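Gelach Guest Rooms: Gallery of the Bedrooms
Updated 4/22/22

Welcome to our gallery page. My name is Lụa Quách and I take care of the rooms at Gelach together with my cousin Hằng Chu. Many guests write to us before they book and ask how the beds are, what is on them, and if they can have another blanket. I have answered this question so many times by email that Hằng told me to put the answers in one place.

I am not a photographer and English is my third language, so please excuse small mistakes. The notes are short for most rooms and longer for the ones where I have more to tell.

The blue sheets

We bought the first blue sheets in December, when the old white ones had become too thin in the middle. I wanted white again. Hằng wanted blue, and she was the one who went to the shop. Now I like them. A blue sheet with a pale cover over it looks calm, and you see immediately where the cover ends, so it is easier to put it straight when you make the bed alone.

We wash the sheets at 60 degrees and the color has stayed good until now. The first time we washed them separately, and I recommend this to everybody who buys strong colors. Before that I lost two white pillowcases to a green towel and I did not want to repeat the experience.
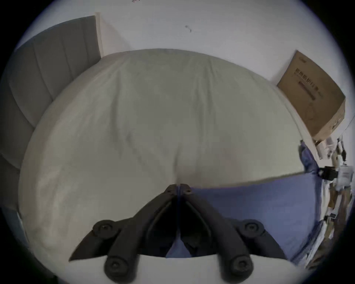 The duvets are the other thing guests ask for. We changed to thicker ones after a cold winter when several people told us, very politely, that they had slept in their sweaters. A thick duvet needs more time on the line and more space in the closet. It also does not like to lie flat. My mother used to beat hers with the hand until it gave up, but I only take the two corners at the foot, shake three times, and let it fall. Small wrinkles stay in the cover. I used to iron them, and then I calculated how many evenings it cost me.

If you find the duvet too warm, please ask us for the summer one. It is the same size and it takes us five minutes to change it. Please do not take the inner part out and sleep under the empty cover, as one family did for a whole week before they told us!

The headboards

When we took over the house there were no headboards at all, and the guests who read in bed leaned on the cold wall. Sang Lục, who repairs furniture in the next street, helped us to choose. He was strongly for upholstered ones in gray. His argument was that gray forgives more than beige does, and I must say he was right about this.

A headboard with channels collects dust in the seams. I clean them with the small brush of the vacuum cleaner, always from top to bottom, and one time each month with a cloth that is only a little damp. If there is a mark from hair oil, I put a little baking soda on it, wait one hour and brush it away. Please try this first on a corner which is not visible, because every fabric is different.

One advice if you are buying: measure the height together with the mattress. Our first order from Dresis was a beautiful model, but with our mattress in front of it you could see only a small part of the top. We sent it back and paid 242 for the transport, and I still think of it when I pass their shop window.

Pillows

Each guest gets two, one soft and one firm. There are more in the closet in the hallway, on the shelf which has the label Mạch. This was the name of the dog of the former owner and the label does not come off, so we kept it.

The firm pillows are filled with buckwheat. Some guests love them and some guests carry them back to the hallway on the first evening. Mỹ Bạch, who stays with us every spring, brings her own from home and leaves it by mistake almost every year. We post it to her.

Blankets at the foot of the bed

The knitted blankets are made by Kinga Dudás. She works slowly, and one blanket needs the whole winter. We have asked her to make them in colors which go with the blue sheets, and she has answered that she will use the wool she has. You can therefore find mustard, dark red and one which is green with a brown edge. They are washed by hand in cold water and dried flat on the floor of the attic.

Guests sometimes ask if they can buy one. You can ask Kinga directly, we will give you her number at the breakfast.

How we make the beds

The sheet goes first, pulled well on the side of the wall, because later you cannot reach there. Then the duvet from the head to the foot, and last the pillows. Hằng does it in the opposite direction and says that her beds are better. You may decide yourself, she does the rooms upstairs and I do the rooms downstairs.

We change everything after each guest, and on long stays after every seventh night. If you want it earlier, leave the card from Loltach laundry on the door handle before 12 and we will come in the afternoon. You do not need to take off the sheets for us, although many people do it and it is very kind.

For bookings and questions please use the form on the contact page. Write in the message if you need a firm mattress or if you are allergic to wool, so that we can prepare the room before you arrive. I read the messages in the evening, after the last laundry.

Lụa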